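Notebook, cutting and finishing room, Borwood

Picked up from the April pages. The tan twill from Drallo is on the table again, lot 2072. Last time I left it with two things open: how to fold the piece so the binding doesn't take a crease, and whether the binding should stay a shade lighter than the body or be matched. The second one isn't mine to decide. Burnach have been asked and haven't answered.

Cloth weight on the Drallo sheet is 252 g per square meter. It feels heavier than that at the hem, where the binding goes over the folded edge and there are more layers than I'd like. The machine slowed there on the trial piece. I went up one needle size and lengthened the stitch a little. Better on the straights. On the turns I still get a small bump where the binding changes direction, and I have to walk it round by hand with the foot lifted twice.

Trial piece only, scrap cloth:

- binding pressed first, then sewn: lies flatter, but slow
- binding sewn straight off the roll: quick, ripples a bit on the bias
- binding clipped at the turn: don't do it again, it frayed back to the stitching

I'm staying with pressed first. The roll binding can be used up on the inside seams.

Folding. The Abu Hammour order wants them flat and stacked, no hangers. I tried folding in from the long side and got a hard line down the middle of the panel which needed steam to get out. Bringing one upper corner over first in a big loose triangle, and then folding the rest in to meet it, seems kinder to the cloth. The fold falls across the twill line at a slant and springs back more easily. It doesn't make a neat rectangle until the second fold, so it looks wrong halfway and you want to tug it straight. Leave it.

Things to watch when laying one out:

1. Wrong side down. The twill is faint on this color and easy to misread, so tilt the cloth to the window and check the direction.
2. Smooth from the seam toward the fold, with the flat of the hand. Pulling from the corner stretches the bias edge.
3. Keep the seamed side in line with the table edge. It saves measuring.
4. Don't press the first fold. Press once, at the end, through a cloth.

The table top is fine for folding but I don't want the iron on it. The finish has already gone cloudy in one spot near the wall from somebody's hot pan. Board only, please.

Chalk: the white shows up poorly on mustard. Blue shows well and brushed out of the scrap after one night. I haven't tried leaving it a week. The wax kind left a grease mark when pressed, so it has gone back in the drawer.

Thread is the golden tan, from the 1000 m cones. The darker one looked all right on the spool and too brown once sewn. If the golden runs out before the new box comes, stop and do other work. Don't mix them on one piece.

To do:

- 19 panels still to bind, stacked on the left shelf
- ask Drallo whether the next lot is from the same dye bath
- second row of stitching at the turns, try on scrap first
- new blade for the rotary cutter, the old one skips
- chase Burnach about the binding color

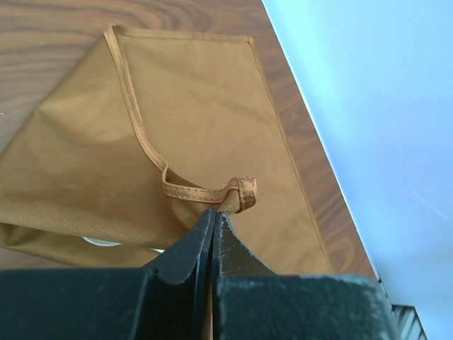

*Written up by the finishing bench, 15th May*

Corner over, unpressed. The creases in the flap are shallow, and I can live with those. The lighter binding reads clearly against the body along the top and round the turn, so if Burnach do want it matched they should say so before the rest are bound.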